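The Slow Business of Finishing a Novel

I met Zoriana Fedoruk at the back table of a coffee shop in Golport on a Wednesday, a little after ten in the morning, and she already had four empty sugar packets folded into tiny boats in front of her. She was in the middle of telling the kid at the counter why his copy of her book had the wrong ending.

Well, the old ending. There are two. The first printing of Drandus, the one she paid for herself, ends with the ferry leaving. The one you can buy now ends eleven pages later, and readers have been fighting about it ever since (I'm on the ferry side, and I told her so, and she bought me a muffin anyway).

If you haven't read it, Drandus is a family story set in a salt-mining town that's running out of salt. It's 463 pages long and there's hardly a chase or a murder in it. A woman comes home to sell her father's house and doesn't sell it. I stayed up until three with it, twice, and I have a job!

Fedoruk wrote most of it between four and six in the morning, before her shifts at the county records office. She's still there, by the way. She went down to three days a week after the Jislow deal, and she says she'd miss the deeds and the plat maps too much to leave. Half the surnames in the book came out of the property rolls.

"I'm a terrible inventor of names," she told me. "Everybody I make up ends up being called Anna."

The first draft took her six years. The second took one, mostly because she threw out the whole middle and decided the brother had to be alive. She kept no outline. What she kept was a shoebox of index cards, and when she got stuck she'd pull one out and write whatever it said, even when it said something like "geese" — there's a very good page and a half about geese in chapter nine, so I guess the method works.

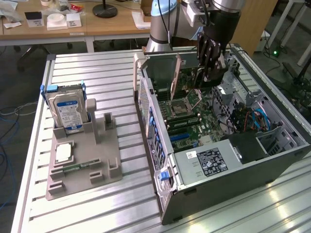
Then came the part most writers I know would rather not talk about. She sent the manuscript to agents for a year and a half and got a stack of kind, short letters. Too quiet, said most of them. One wanted it set in Maine. So she took the money she'd put aside for a new roof and had 700 copies printed at a shop across the river, and she drove them around in the back of her station wagon to every bookstore that would pick up the phone.

The roof leaked for two more winters. She'd like that on the record, and so would her husband.

The copies went slowly, and then one of them ended up with Adelmo Cattaneo, who edits fiction at Jislow and was on vacation up the coast with nothing to read. He'd bought it off a spinning rack next to the sunscreen. I called him last month to ask if that story was true, and he laughed for quite a while.

"It was next to the fishing lures," he said. "She tells it with the sunscreen because it sounds nicer."

Cattaneo read it in a day and a half, wrote to the address printed inside the back cover, and heard nothing. He wrote again. Fedoruk had decided that the first letter was a scam and the second one was the same scam being polite. It was October before they spoke on the phone, and by then he'd made a list of questions that ran to nine pages, single-spaced, the last of which was, "Are you sure about the ferry?"

She wasn't, as it happens. She'd written the longer ending years before and cut it because the printer charged by the sheet. So when people online accuse Jislow of making her tack on a softer finish (there are a lot of these people, and they use capital letters), they've got it backward. The new ending is the old one. I'll admit this took some of the wind out of me.

We walked down to the water after that, and I asked about the next book, which is called Piras and was supposed to be done last spring. She made a face. It's about two sisters who run a radio station, and she has some 2 hundred pages she likes and a lot more that she doesn't. The trouble is that people are waiting for this one. With Drandus she could go a month without writing a line and the only one who noticed was the dog.

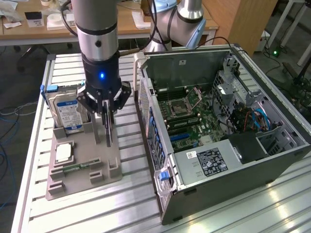 A 3.5-inch hard drive stands upright in a gray fixture tray, with the gripper above it.

She's tried changing her hours. Afternoons were a disaster. She rented a room over the hardware store for a while and spent most of it reading the backs of paint cans. Now she's up at four again, at the kitchen table, with the index cards, and it's coming along at maybe a page a morning. Cattaneo calls every other week and is very careful to talk about the weather first.

I asked if she ever rereads Drandus. Only the geese, she said.

She had to get back for the noon shift, so I walked her to the wagon, which is the same wagon, with the same dent. There was one last box of the first printing under a blanket in the back. I asked what she wanted for a copy, and she charged me full price, and signed it on the page where the ferry leaves.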